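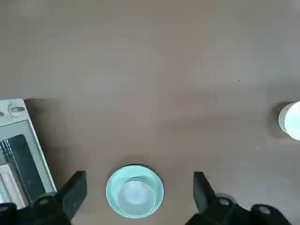
Page 5

Collecting Demonstrations for a Learned Policy
Groltholm Robotics Lab, course handout, revised March 1, 2026

5.1 What counts as an example

An example is one complete attempt at one task, stored as a stream of wrist camera frames with the arm pose and gripper width at each time step. A policy trained by imitation sees nothing else. Details known to the operator but absent from the stream, such as which object was meant, have to be supplied as a text label.

The wrist view differs from an overhead view in two respects. The fingers stay at a fixed place in the image, so the gap between them works as a ruler: with the bowl centered in that gap, small errors in lateral position are easy to read off. Objects to the sides are lost early. At the distance used on this page, the toaster oven and the white cup are each only partly in view, while the bowl is complete. A policy that must later place the bowl relative to the oven needs either a second camera or some memory of earlier frames.

5.2 The Cotata set

The exercises use the Cotata set, which holds 359 attempts. Of these, 276 are marked usable. The rest were rejected for dropped frames, wrong labels, or an operator pause longer than 5 seconds. Rejected attempts are kept in a separate folder and should not be deleted. Section 5.4 uses them.

5.3 Procedure

Start the Zamfir recorder before touching the controls. Check that both streams show the same clock.

Move each object between attempts, including the ones that are not part of the task. If the cup always stands to the right of the bowl, the policy may learn the cup as a cue for where the bowl is.

Approach at a steady speed. Stop with the fingers on either side of the target, then close. Operators tend to correct their aim while closing - this produces labels in which motion and grasp overlap, and the two are hard to separate afterward.

Record some attempts that begin from a poor position. A set made only of clean approaches has no examples of recovery.

Write the label right after the attempt, in the form verb, object, destination. Use the same noun for the same object throughout.

5.4 Exercise

Train the Dristonon baseline on 100 usable attempts, then on all 276. Report the success rate for both, with the same starting positions. Next, add the rejected attempts that failed only on the pause rule and train again. State whether the pauses show up in the policy's behavior, and at which point in the approach.

Reports are due in April. Submit the training log with the report; plots without a log will be returned.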